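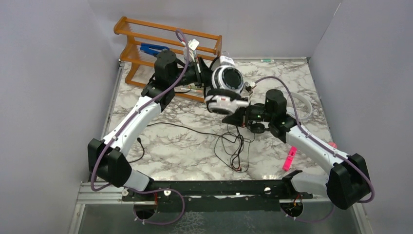

Oltico Over-Ear Headphones, Silver and White

Home Shop Audio Headphones Parts & Pads Returns Contact

A pair of headphones for people who would like to listen to something without joining a movement. The Oltico goes over the ear, the cups are silver and white, the cushions are thick and black, and that is very nearly the whole colour story. We asked about a beige. We were told no.

Black was the right call for the cushions anyway. Anyone who has owned a white pair knows what they look like by March, and knows not to lend them to family.

What you get

– Headphones, one pair
– Detachable cable, long enough to reach the back of a desktop computer and still let you lean back
– Drawstring bag, which you will lose
– Warranty card, which you should not

Each pair goes out with a small white tag on a loop. Cut the loop with scissors. Pulling at it is a popular alternative and we have the emails to prove it.

Fit and comfort

The headband adjusts through 7 positions a side. Most heads land somewhere in the middle. If you wear glasses, go one notch looser than feels right and give the cushions a week to soften. They start out firm, like a motel pillow, and come good.

Deisy Paucar in our returns department wore hers through an entire stocktake and reported that her ears were warm. We pass this on as a feature for winter and a caution for everyone else.

Sound

Even-tempered. The bass is present without rearranging your organs, and voices come through clearly enough that you'll hear every breath a podcast host takes. Leakage is low, so the person beside you on the tram is spared your favourite album.

Spare parts

Cushions twist off anticlockwise and are sold in pairs under the Tredach name. They also fit the older Gendex model, in case you have one in a drawer and feel guilty about it. Replacement cables are in stock in one colour – black, to save you the agony.

Care

Wipe with a barely damp cloth. No solvents, no dishwasher. Please don't write to ask about the dishwasher.

Price: $92, cable included
Spare cushions: $3 off when ordered with the headphones
Free postage on orders over $100, a figure we're aware is just out of reach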